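Speaker notes: Clear containers on white work surfaces
Talk for the Trerkitz packaging and display day, Saturday, October 25, 2025
Speaker: Felicja Makowska

Slide 1. Title
Wait for the doors to close. Thank Zdislava Zelenák for the room and the loan of the light meter. Say that questions go at the end, except on terms.

Slide 2. Scope
Still water, single-serve bottles, clear plastic. Glass is excluded. Colored plastic is excluded. Carbonated drinks need a different wall and a different base and were covered in the Drastudis session.

Slide 3. Why the surface matters
A clear bottle has almost no color of its own. What the eye picks up is the label, the cap, and whatever light the water bends. On a dark table the body drops out and the label seems to float. On a white table the body comes back as a set of highlights and thin gray lines. Pause here. Hold up the sample bottle against the black card, then the white one.

Slide 4. Ribs
Horizontal grooves stiffen a thin wall against squeezing. They also break one long highlight into many short ones. Mention the Clultumeck trial: 21 bottles, same fill level, same lamp. Smooth walls gave one bright stripe that hid part of the print. Ribbed walls did not. Do not read out the table. It is in the handout.

Slide 5. The label panel
Labels usually sit on a flatter band at mid-height. Dark ground with white characters holds up best when the light comes from behind, and this applies to any script. Small lines of text fail first. Brzozowska set a reading distance of 76 cm for the test, and I kept it.

Slide 6. Base
Leave this one up for the whole section.
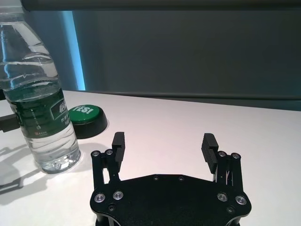
A molded base with facets does two jobs. It keeps the bottle upright on a flat surface, and it spreads the light that passes down through the water. The bright patch on the table is part of what a customer sees, so plan for it when placing price cards. Cards go on the side facing the lamp. On the far side the patch washes out pale print.

Slide 7. Recommendations
Matte white surface, no gloss coating. Lamp above and slightly behind. Label turned square to the aisle. Fill levels matched across the row. Wipe the surface before setting out, as rings show on white.

Slide 8. Open points
Caps were not tested. Half-full bottles were tested on one day only, and I would not quote those results. Second round planned for November with 100 bottles.

Allow 10 minutes for questions. Handouts are on the chair by the door.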